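17 Jan 2020

The capture cell had been drifting since November, so I took a day to strip it back and set it up again from the table upwards. These are my notes, mostly for my own use the next time it happens.

The symptom was a slow loss of agreement between the two hands. Each glove carries a white triangular plate on a short post, and the tracking software works out the pose of the hand from the pose of the plate. With both hands on a rigid object the distance between the plates should stay put while the object is turned. Ours wandered by 3 mm over a morning and came back after a restart, which made me blame the software for far longer than I should have.

## Table and board

I started with the table. The frame is wood, and the white board on top is only as flat as whatever is under it. One corner had a shim missing. I put a straight edge across both diagonals, packed the corner with card until the rock had gone, and measured again. The height came out at 700 mm at all four corners, so I wrote that on the underside in pencil.

The board itself got a wipe with a damp cloth and nothing stronger. Gania sell a cleaner for this sort of surface and it leaves a film that shines under the overhead lights. Avoid it.

## Plates and posts

The posts were the real fault. The grub screw at the base of the left one had backed out by a fraction of a turn. You could not feel it by wiggling the plate, but a light push on the tip shifted the reading and it did not return. I took both posts off, cleaned the threads, added a spot of medium threadlock and left them overnight. Samran Rungrueang had told me to do exactly this when we built the cell. I had skipped it because I wanted to be able to swap plates quickly. I have swapped them once.

After refitting, each plate has to be registered to its glove again. The old offsets are useless once a post has been off, even if it looks to be sitting in the same place.

## Cables

The glove cables leave the units and come back down beside the hands. If the loop is too short it pulls on the glove when you reach across the board, and the glove creeps over the knuckles. If it is too long it swings in front of a plate. I leave enough slack for a full reach to the far edge, then tape the cable at the forearm. The Zoltska connectors do not like being bent at the plug, so check those while you are there.

## Checking with the tray

For the final check I use a wooden tray with a raised border. Set it down at an angle to the table, put a hand to either side and press inwards lightly. A tray lying square to the board hides errors along one axis, and a diagonal one shows them in both.
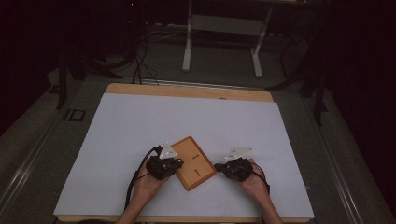
## Results and what is left

I logged 939 frames of the tray check and the plate distance held to within the noise of the tracker. A repeat after lunch gave the same answer – no restart in between.

Still to do:

- Replace the card packing with a proper shim.
- Order spare grub screws from Khosravi, in the longer size.
- Copy the new offsets to the Gelldale machine, which is still loading the November file.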